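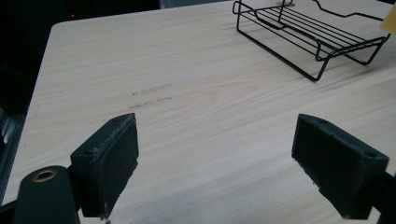

I very nearly didn't go to the Gedura open day, what with the rain and the bus only going every hour on a Saturday, but my sister had already put our names down and she doesn't let me wriggle out of things. I'm so glad! The bit I'd been hoping for was the hand-held grippers, the ones people carry about and do ordinary jobs with so that a robot can learn from the recordings afterwards, and they had a whole corner for it. On our table there was a black wire rack with wavy sides, the sort of thing you'd stand by the sink, and a bit of a yellowish block just past the end of it, and that was your lot really. Two chunky black fingers with scuffs along the top, a rack, go on then, off you go. I had pictured something shinier, and I liked it much more for being a bit battered.

Boglárka Pálfi was running our corner and she was lovely, very patient, and she had clearly said the same things to a lot of people before we got there. She told us they want 3,000 goes at this one job before the summer and that visitors' goes count too, as long as you don't stop halfway through to chat. (I stopped halfway through to chat. Twice.) You squeeze the handle, the fingers close, and your wrist has to do all the thinking. I kept coming at the rack from too high up and catching one of the rods, and then I'd get it a little way off the table and it would swing round on me like a gate. My sister picked it up first time and put it down again as gently as you like, and I've heard about it every day since.

What I hadn't expected was how slow you have to be. I'm a quick person in the kitchen, I sling things about, and Boglárka said the quick ones are the hardest to learn from. So I tried doing it as if there were a baby asleep in the next room and that was far better! One of my last goes got a "nice" from her and I was daft with pride.

After that we had tea (free, and decent biscuits) and went through to the talk by Milovan Kelmendi from Zavov, who builds the arms that end up using all this. He showed a film of one doing the washing-up rack job 48 times running, and I'll admit my mind wandered by the twentieth, but the man next to me was scribbling notes the whole way. Somebody asked when we could have one at home and he laughed and said to ask him when it could manage a wet wine glass.

There were 200 of us through the door according to the girl on the desk, and it did get a squash by the afternoon, so if you fancy the next one I'd go for the early slot. Wear short sleeves or ones that push up, as my cardigan kept getting in the way of the handle. The café round the corner shuts at 2, we found, so we had chips on the way back to the bus instead.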